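Testing the Platik gripper kit: how my project went
Stuart Cheetham, 2024-10-26

So my project was to find out if a store-bought gripper kit can help with laundry at home. I picked the Platik because it comes with two fingers, a wrist camera and the Cernik software, and the whole thing cost 700 dollars (my savings from August, ouch!). Putting it together took me 3 evenings, mostly because the manual is tiny and the screws all look the same.

For the tests I used a small plastic basket with something red in it, on the living room floor next to the sofa.

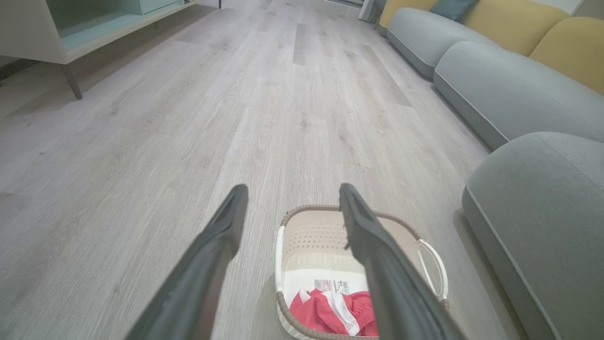
I really like how the kit handles once it's set up – the fingers close gently and you can change the speed with one slider. The Skinutell pads I'd read about cost extra, so I stuck with the plain fingers. My teacher wanted 50 runs and I did all of them, with a snack break in the middle!

The wrist camera is my favorite part. You get the basket and both fingertips in one view, so lining up is way easier than watching from across the room.

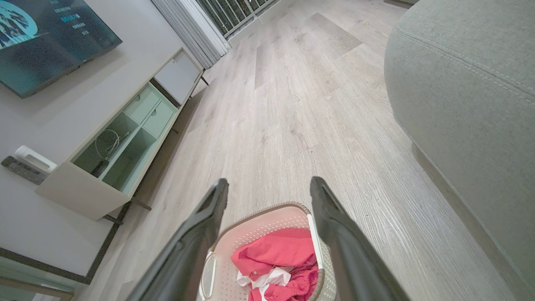

What I'd change

A longer cable, please! And a manual with bigger drawings. I'd also like to try the Dimitriou kit next, but it's over 1,000 dollars, so that has to wait.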